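Support > Wearable Capture > Alus Wrist Kit > Set-up Guide > Section 8

8. Fitting the wrist units and recording a paper-handling task

This section covers the Alus Wrist Kit used with the Furent head camera. It assumes you have already installed the recording software and charged the head camera as set out in the earlier sections. If you bought the kit through Golestani as part of a rental bundle, the straps will be in the grey pouch with the spare cables.

8.1 Fitting the straps

1. Switch off the recorder before connecting anything.
2. Roll long sleeves back to mid-forearm. Watches and bracelets come off.
3. Find the left strap. It has an L moulded inside the buckle.
4. Wrap the strap around the wrist with the tag markers on the back of the wrist and the sensor unit on the palm side.
5. Pull the strap snug. You should be able to slide one fingertip under it, and the unit should not swing when you shake your hand.
6. Repeat for the right wrist.

Note: Do not swap the straps. The software reads left and right from the marker patterns, and a swapped pair will record without an error message. The fault only shows up at export, when the hand tracks come out mirrored.

Caution: Do not write on the markers, cover them with tape or wipe them with solvent. Use a dry cloth. Replacement markers are sold in pairs and must be registered again under Settings > Tags.

8.2 Routing the cables

1. Plug each cable into its sensor unit until it clicks.
2. Leave enough slack to reach the far side of the work surface with your arm straight.
3. Connect the left cable to port 1 and the right cable to port 2 on the recorder.
4. Switch on the recorder. Both port lights turn amber, then green.

If a port light stays amber for longer than 8 seconds, unplug that cable at the recorder end and try again. Do not pull on the cable at the wrist.

Caution: Keep cables clear of shredders, staplers and desk fans. If you are recording near a shredder, turn it off at the wall.

8.3 Preparing the work surface

Sorting and stacking paper is the default task in the Merport office set, and it is a good first recording. Use a table you can reach across without leaning. Ordinary printed sheets are fine, and mixed orientations are preferred. There is no need to tidy them first.

Hold a stack where the head camera can see both wrists, and keep the markers turned up while you square the pages.

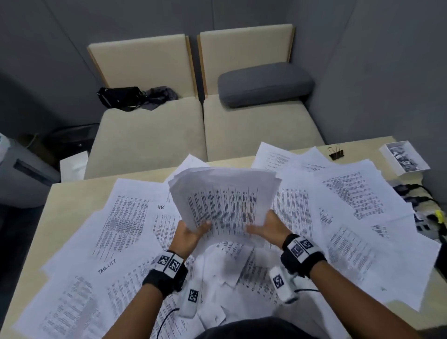

Do the wrist units need to be recalibrated between tasks?

Once per session is enough, provided the straps stay on. If you take a strap off, or if it slips more than a finger's width, run the calibration in 8.4 again before the next recording.

8.4 Calibration

1. Stand or sit in your working position and look down at the table.
2. Open Calibrate in the recorder menu and choose Two hands.
3. Hold both wrists out with the markers facing the head camera until you hear the first tone.
4. Turn your wrists slowly, palms down to palms facing each other, and back again. A second tone sounds.
5. Check the score on the recorder. Anything over 200 is accepted.

A low score usually comes from glare. Move the lamp or close the blind and repeat from step 2. Black straps against a dark sleeve can also lower it — roll the sleeve back further.

8.5 Recording

1. Press and hold the side button for two seconds. The recorder gives one short beep.
2. Begin the task at a normal pace.
3. If a marker is hidden by paper for a moment, carry on. Short gaps are filled on export.
4. Press the side button once to stop.

Each clip is saved when the light stops blinking. The internal memory holds nearly 232 minutes at the standard setting. Do not disconnect either cable while the light is blinking — the clip will be lost.

Note: The head camera records any text it can see clearly. Use paper that is cleared for recording, and keep payroll, medical and client documents out of the room.

For error codes, go to Section 9.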